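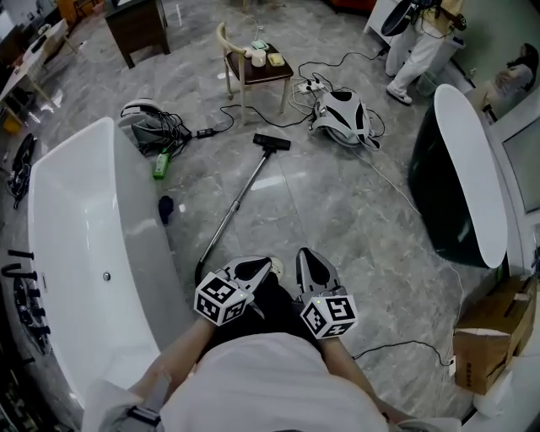

Kamrul Majumder runs the recording side at Fakir, a small firm in Brodton that collects demonstrations of household jobs for robot makers. People carry out the jobs with a gripper in each hand, and the recordings are used to train robot arms that have the same kind of jaws. In December one of those arms, on test at a site in Mernton, pressed down on the side of a bath and kept pressing until the arm's wrist mount cracked. We spoke on March 18, 2021, after he had finished his part of the report.

He wanted to start with what happened at the site.

"It was a cleaning run. The arm had to pick up a sponge from the rim of the bath, wipe along, put the sponge back. It had done that job plenty of times by then. On this run it went down to pick up the sponge and it carried on going down. The jaw tips hit the rim and it should have stopped, and it didn't stop. The operator hit the emergency stop and the arm held where it was, and when they looked at the mount afterwards there was a crack through it."

The operator, who worked for the customer, was standing on the other side of the bath and was not hurt. Majumder said he had asked about that before he asked anything else.

"She'd had her hand on the rim a minute earlier. She told me that herself. She'd been moving the sponge back to the start position between runs. So you can say it was a cracked bracket, and it was a cracked bracket, but it went in as a safety report, and I think that was right."

The customer stopped all runs at Mernton that afternoon. Their first thought was the arm's force sensor, and they were partly correct. The limit that should have stopped the arm had been raised for an earlier job, lifting the lid of a laundry bin that stuck, and had not been put back. That explained why the arm did not stop on contact. It did not explain why it had aimed below the surface in the first place.

"They sent us the log and it was very clear. The arm thought the rim was 3 centimetres lower than it was. It went exactly where it meant to go. So somebody had taught it that, and the somebody was us."

The grippers at Fakir carry printed marker cubes, and a headset worn by the person recording picks up the cubes and works out where each hand is. The position of the jaw tips is then calculated from the position of the cube. The calculation needs to know how far the tips are from the cube, and that distance is entered in a settings file, one for each gripper.

In the autumn the firm changed its jaws. The old ones had been wearing smooth and dropping things. The new ones came from Dosport, a workshop the firm uses for moulded parts, and they were longer.

"The drawing was right. Dosport made what we asked for, I want that written down, they had a bad week over this when people first started ringing round. The new length was on the drawing and it was on the delivery note. We fitted them and changed the settings file on the left-hand grippers. The right-hand ones we didn't."

I asked how one hand could be changed and the other missed.

"We fitted them on different days. The left jaws came first and the person fitting them did the whole job, hardware, file, test. The right jaws came later and I fitted them. I put the screws in, I checked they opened and closed, I was called away to a kit that wouldn't charge, and when I came back they were on the shelf and looked finished. That's it. There isn't a more interesting version."

The recordings made after that looked normal. The video was fine and so were the jaw openings. Only the calculated tip position for the right hand was wrong, and it was wrong by the same amount every time, which made it hard to spot. The firm's automatic check looks for jumps, gaps and places where the headset loses the cube. A steady error passes all of those.

"If it had wobbled we'd have had it in an hour. We had software looking for wobble. And when a person reviews a recording, they're watching the video. They see a hand pick up a sponge. They tick it. I'd have ticked it. I did tick some of it."

By the time the arm failed, Fakir had made 1,461 recordings with the short setting on the right hand. The customer had taken 400 of them into the version of the software that was running at Mernton. Majumder's first job was to tell them which 400 were affected, and it took him longer than he expected.

"We didn't record which jaw was on the gripper. We recorded the gripper's number, the person, the room, the task, the time. The jaw was just part of the gripper as far as the database was concerned. So I had to go through the workshop book, which is a paper book, and match the dates I'd written in it against the recordings. And I don't always write the date."

For the ones he could not place from the book he went through the video. The old jaws were a different colour at the tip, and where the light was good he could tell them apart. Where it was poor he could not.

"There were 157 I couldn't be certain of. I told them to throw those away. There was some discussion about whether we could keep them, work out the length from where the tip touches a table, that sort of thing. You probably could. I said I didn't want to be guessing again on the same job."

The rest could be corrected. The raw position of the cube had been stored along with the calculated position of the tip, so the right length was put in and the files were run again. The customer checked a sample against measured surfaces before accepting them.

I wondered why the fault had only shown on the bath. The same software had been used at the site for picking things up from a table and a shelf without trouble. Majumder said it had not been without trouble.

"That's the part of the report I'd want people to read. It had been knocking the table. The operator had been writing it down, 'touched table on pick', 'touched table on pick', and it was put down to the table being set up at slightly different heights. The table had a bit of give in it. It was on rubber feet. A bath hasn't got any give. And with the table the force limit was still at the normal figure, so it touched and stopped, and the run was marked as a retry. Then the limit went up for the bin lid and there was nothing left to catch it."

Were the operator's notes sent to Fakir at the time?

"No. They went into the customer's own file. We'd never asked for them. We get them now, every week, and I read them. They're quite dull. This week it's mostly a cupboard door."

Several things have changed in how the recordings are made. Each gripper now has a label for the jaw fitted to it, and the label number has to be typed in before a session will start. At the beginning of every session the person recording closes both jaws and touches the tips to a metal block of known height, left then right, and the software compares the answer with the block. If either hand is out by more than a small amount the session does not open.

"People complained about the block. It's another thing to carry and it's heavy, and if you're in a bathroom or somewhere with a tiled floor you've got to find a flat bit to put it on. One of the blocks went missing. But it found a bent jaw in the second week. Somebody had dropped a gripper and not said. So they complain less."

He has also taken away his own permission to return a gripper to the shelf. Whoever fits a part now has to hand it to another person to test and sign for.

"I can't sign for my own. It's annoying when you're in on your own and you've got a gripper in pieces and you know it's fine. It sits there till the morning."

On the robot side, the customer now resets the force limit at the end of every job, and a raised limit runs out by itself after the job it was raised for. The cracked mount was replaced with one of the same kind. Operators at Mernton are no longer allowed to place objects by hand unless the arm is locked, a rule that had existed before but had been treated as advice when the arm was parked.

Majumder was less sure about one of the report's other recommendations, that reviewers should look at the calculated tip position drawn over the video for every recording. He has tried it.

"It's good for the first twenty minutes. After that you stop seeing the dot. I'd do it on a few from each session and do them properly. We're still arguing about that one."

I asked whether he had been out to Mernton since. He had gone once, in the new year, to see the corrected version run on the same bath. The arm picked up the sponge, wiped the rim and put the sponge back, and they ran it through the afternoon with the limit at its normal figure.

"It stopped once. The sponge had slid down against the tap and it went for it and touched the tap and stopped. The operator wrote it down and I asked her for a copy."

The old settings files are still on the firm's server. He has renamed them so that they cannot be loaded by mistake, and he intends to keep them until the last of the corrected recordings has been signed off by the customer. There is one room's worth still to go.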